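Clirine Support — Ticket history
Subject: Label jobs to Merkik queue stall after first batch, spooler reports complete
Product: Clirine Print Relay
Component: Relay service, queue handler
Priority: Normal (raised from Low)
Status: Closed, workaround in place, fix pending
Site: Orner

Opened by customer, 8:12 a.m.

We print shelf and bin labels from our inventory system through Clirine Print Relay to a Merkik label printer. Since the relay update in December, large jobs stop partway. The printer goes back to its ready state as if it had finished. The relay console shows the job as Complete. The inventory system also shows it as complete, so the only way we find out is by looking at the roll.

Last night's job was 3,000 labels. We got 2,000. No error on the printer, no error in the console. Small jobs are fine.

We have already done the following:
- Power cycled the printer
- Restarted the relay service
- Swapped the network cable
- Replaced the label roll and recalibrated the gap sensor

Same result each time. Need this working before the stock count.

Support reply, 9:05 a.m.

Thank you for the report. Please send:

1. The relay log covering last night's job. Set the log level to Detail first if it is on the default, then rerun the job. The default level does not record queue handoffs.
2. The printer configuration label (hold Feed while powering on).
3. The value of "Batch ceiling" from the relay console, under Queues, Advanced.
4. Whether the job is sent as one file or split by the inventory system.

Please also confirm whether the print always stops at the same label or at a different one each time.

Customer, 10:31 a.m.

Log attached. Configuration label attached.

Batch ceiling is 2000. We did not set that. I don't remember what it was before the update.

The inventory system sends one file. It has no option to split.

Reran the job at 9:40. Stopped at the same label, last one printed is the 2,000th in sequence. So it is consistent.

Support reply, 11:18 a.m.

The stopping point matches the batch ceiling, so we can rule out the cable, the sensor and the roll. The ceiling is meant to split a large job into consecutive batches. It should not drop what is left over.

From your log:

09:40:07 queue=merkik-bin job received, 1 file
09:40:07 queue=merkik-bin ceiling=2000, split into 2
09:40:08 queue=merkik-bin batch 1 handed off
09:52:51 queue=merkik-bin batch 1 acknowledged
09:52:51 queue=merkik-bin job closed, status=Complete

The split is made correctly. There is no handoff line for batch 2. The relay closes the job on the first acknowledgment it receives.

Please try the following and report the result of each separately:

Test A. Raise the batch ceiling above the job size and send the full job.
Test B. Put the ceiling back to 2000, turn off "Close on acknowledgment" for this queue, and send the full job.

Restart the relay service after each change. The console accepts the new value right away but the queue handler reads it only at startup.

Customer, 1:47 p.m.

Test A: ceiling set to 5000. Job started, then the printer stopped early, much earlier than before, with a memory warning on the display. Had to cancel at the printer. The console showed the job as Sending until I restarted the service.

Test B: ceiling back to 2000, close on acknowledgment off. All labels printed. The job never closed in the console, it is still sitting there as Sending. The next job waited behind it and did not start until I deleted the first one by hand.

So B prints, but it blocks the queue. We run 44 queues across the building and I can't have someone clearing jobs manually.

Support reply, 2:20 p.m.

Thank you, both results are useful.

Test A: your configuration label shows the printer with the base memory option. Each label in your file carries its own copy of the logo graphic, and the printer buffers the whole batch before it starts to release pages. Without the split it runs out. This is expected for that memory size and is separate from the relay fault. Please do not leave the ceiling at 5000.

Test B: confirms the fault is in the closing step. With the option off, batch 2 is handed off, but nothing marks the parent job as finished.

One more question. Is the Saha connector installed on the same host? Your log has a line at startup reading "ack handler: external". We would expect "ack handler: internal" on a standard installation.

Customer, 2:58 p.m.

Yes, Saha connector is on the same machine. It was put in to pass print confirmations back to the inventory system. It has been there for over a year without trouble.

Support, internal note made visible to customer, 3:44 p.m.

Reproduced on the bench with the same relay version and the Saha connector active.

Without the connector, the relay's own handler counts acknowledgments against the number of batches and closes the job on the last one. With the connector, acknowledgments are passed through the external handler, which carries a job number but no batch number. Before the December update the relay filled in the missing batch number itself. The update removed that step. A blank batch number is now read as the last batch, and the job is closed.

Only multi-batch jobs are affected, which explains why small jobs print normally.

Passed to engineering.

Support reply, 4:02 p.m.

Cause is found, see the note above. Until a corrected build is available, please apply this workaround:

1. Stop the relay service.
2. Open relay.conf in the relay program folder and save a copy under another name.
3. In the section for the affected queue, add the line
 ack_source = printer
4. Turn "Close on acknowledgment" back on for that queue. Leave the batch ceiling at 2000.
5. Start the service and check the log for "ack handler: internal" next to the queue name.

The setting is per queue. If you want it everywhere, put the line in the [defaults] section instead and it will be inherited by any queue that does not set its own value.

Side effect: the inventory system will receive one confirmation for the full job — it will no longer get confirmations while the job is running. If you rely on the progress display there, it will stay at zero until the end.

Customer, 4:51 p.m.

Put it in [defaults]. Log shows internal for all queues except two, which show external still. Those two have an old ack_source line of their own pointing at the connector. Removed those lines and restarted, now all internal.

Sent the full job at 4:20. All labels printed, job closed in the console, next job started without help. Progress display stays at zero as you said. We can live with that.

Can you confirm whether we need to remove the line when the fix comes out?

Support reply, 5:10 p.m.

No. The line is valid in the corrected build and can stay. If you want running confirmations back, remove it after updating and restart the service.

Two points for the stock count. Jobs already marked Complete by the faulty version can't be resumed, so please resend the missing range as a new job. And check reprints against the printed sequence on the roll. The console history for those jobs will show the full label count even where the second batch was never sent.

We have added the logo graphic issue to your site notes. Storing the logo in printer memory once and calling it by name would make the files a good deal smaller, if your label template allows it.

Customer, 5:26 p.m.

Understood. Template is old but I'll look at the logo. OK to close.

Ticket closed, 5:31 p.m.
Resolution code: Workaround supplied
Linked item: Relay, acknowledgment without batch number closes parent job

Attachments (1)
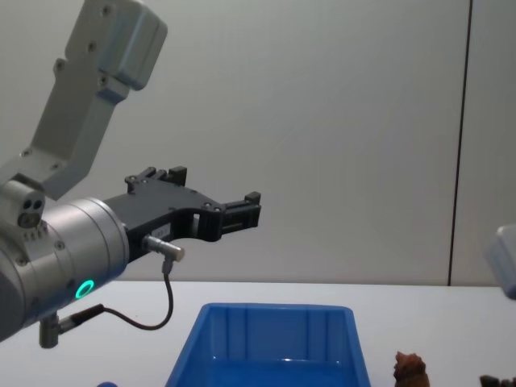 Arm and black gripper over the white tabletop, green ring light on at the wrist.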